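Notes for the Stiscombe evening talk: getting a poor sleeper through the night

Start once people have found their chairs and got a cup of tea. Say thank you to the hall for having me back, and mention that the Torkham group had this same talk in August, so anyone who was there may doze off with my blessing.

Begin with my own bad winter. I was awake at 4 most mornings, listening to the boiler and going over letters I ought to have written. Ask who else knows that hour well – there will be plenty of hands, and it's worth waiting for the slow ones.

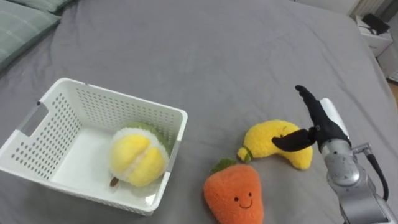

Then on to getting up at the same time each day. People groan at this part, so go gently. I held to 6 every morning for the whole of that spring, even after dreadful nights, and it was a good while before the evenings began to feel sleepy again. Tell the story of falling asleep on the bus to Drokwood and having to walk back with the shopping.

Daylight next. A turn round the garden before breakfast will do, coat over the dressing gown if need be. Don't get drawn into lamps, there's a question about them every time and it can wait until the end. 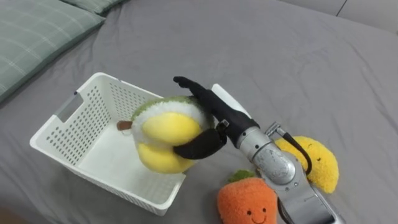

Clocks. Turn the thing to face the wall! I must have done the sum of how many hours were left 200 times that winter, and it never once sent me off. If you're lying there cross, get up, sit somewhere dim with a dull book and go back when your eyelids are heavy.

Coffee, and be honest about mine. I stopped having any after lunch and missed it terribly, the afternoon cup more than the morning one.

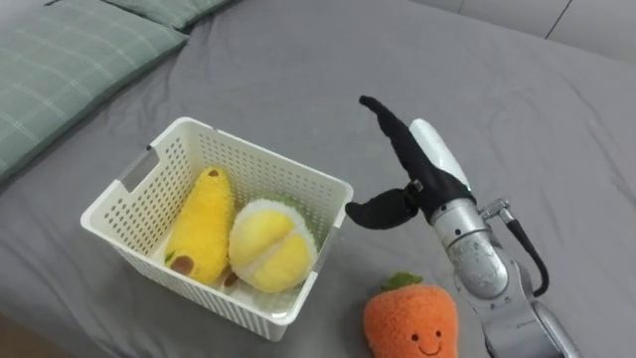 Say clearly that anyone who snores and gasps, or who has been low for weeks, should see their doctor and not rely on me. Pause here – someone usually wants a quiet word afterwards.

Questions until 8, then help with the chairs.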